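Sim-only training for panel sorting, does 3000 episodes beat 400 plus real data?
Forum: Manipulation and Learning

n_massawe
We compared two training sets for the Folonmont panel task. Set A is 3000 simulated episodes with randomized lighting. Set B is 400 simulated episodes plus 45 teleoperated ones on the real cell. Same policy, same number of training steps. On the real arm, A finished 55 percent of trials and B finished 71. I expected it to be closer.

sdebnath
What did you randomize besides lighting? If the panel poses stayed near the defaults, the extra episodes don't buy you much.

n_massawe
Pose and rotation for every panel, light direction, mat friction. Camera was fixed in both sets.

jilside_cinzia
Then I don't agree that this says anything about real data. You have a fixed camera in sim and a real one that was mounted by hand. B gets to learn the offset and A never sees it. Jitter the camera and run A again.

sdebnath
I'd go the other way. Most of our failures on a similar job were contact at the panel edge, and no camera jitter fixes that. Did you log where A fails?

n_massawe
Yes. Most misses are at the grasp. It comes down short of the edge and closes on nothing. Placement is fine once it has a panel.

jilside_cinzia
Coming down short every time sounds like camera offset to me.

sdebnath
Or the depth of the fingertips in the model. Check both before you write it up. Can you post a render? I want to see how hard your shadows are.

n_massawe
Sure, one from set A. The arm's shadow falls on the pedestal, and there's a dark patch over part of one panel too. The red and cream tags are in both sets.

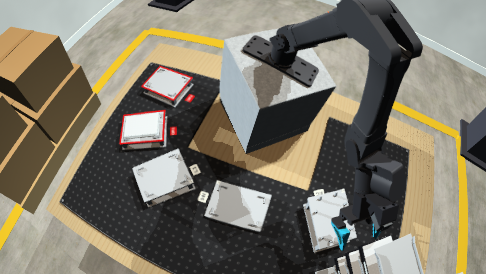 Re: Camera jitter results, set A retrained

n_massawe
Retrained A with the camera moved a little each episode. It went from 55 to 62. Fingertip depth is next.

jilside_cinzia
So part of the gap was the camera.

sdebnath
Part of it. B is still ahead.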